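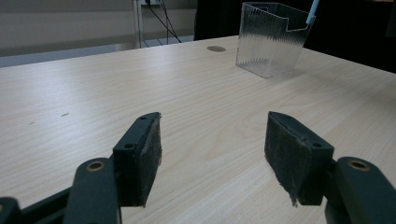
Tendthorpe water fever

Category: Outbreaks and public health
Reading time: 1 minute

The Tendthorpe water fever was an outbreak of typhoid in the market town of Tendthorpe. It lasted 16 weeks and made 1,386 people ill, three of whom died. The town council spent the first three weeks blaming a travelling fair, which had left before anyone fell sick and was in no position to object.

Cause

The source was a cracked sewer beside the Collado spring, which supplied the lower half of the town. Residents had long praised the spring for its distinctive taste. The bottling firm Vita, which drew from the same ground, described its product as "full of life" until July, when the labels were quietly changed.

Response

Health officers closed the spring, chlorinated the mains and told households to boil their water. Leaflets went to every address, including several that had been demolished. Vaccination began late, after a dispute over who should pay for the needles. 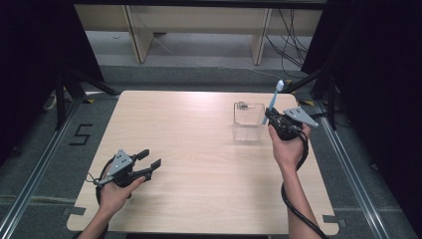
Public memory of the outbreak is mostly kept alive by Senodix, a local history society, which runs a yearly talk on it. Attendance is modest, and the tea is made with boiled water as a matter of principle. Old leaflets are laid out for visitors on a pale wooden table with small notches cut into its left and right edges. The spring remains closed – a petition to reopen it, citing the taste, was refused.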